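Consumer Research Methods
Handout 7: Does the cup change the drink?
2018-02-26
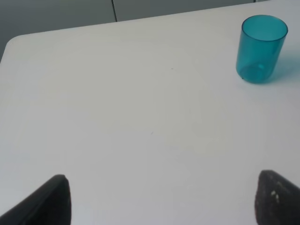 Most of you have read somewhere that the color of a cup changes how sweet a drink tastes. Before you repeat it in an essay, look at where the claim comes from.

The Corgate study is the one that gets quoted. It had 18 tasters, all of them students, and all tested in one afternoon. They rated the same lemonade from several cups, and one color came out ahead. The authors ran a lot of comparisons and wrote up the one that worked. I would not buy a cup on that evidence, let alone a theory.

Lukis tried again with 138 people and got a much smaller difference. The press release still said "confirmed." Read the table on the last page and decide for yourselves whether that word is fair.

Mahrous is an online survey with 1615 replies. People were asked how sweet they thought a drink would be. They never drank anything. It is a fine study of what people expect, and it keeps being cited for taste.

For next class:
Read Lukis, methods section only.
Write down who knew which cup was which, and when.
Find one news story that cites Mahrous and mark the sentence that goes too far.

The Clasow reading has been moved to the August session.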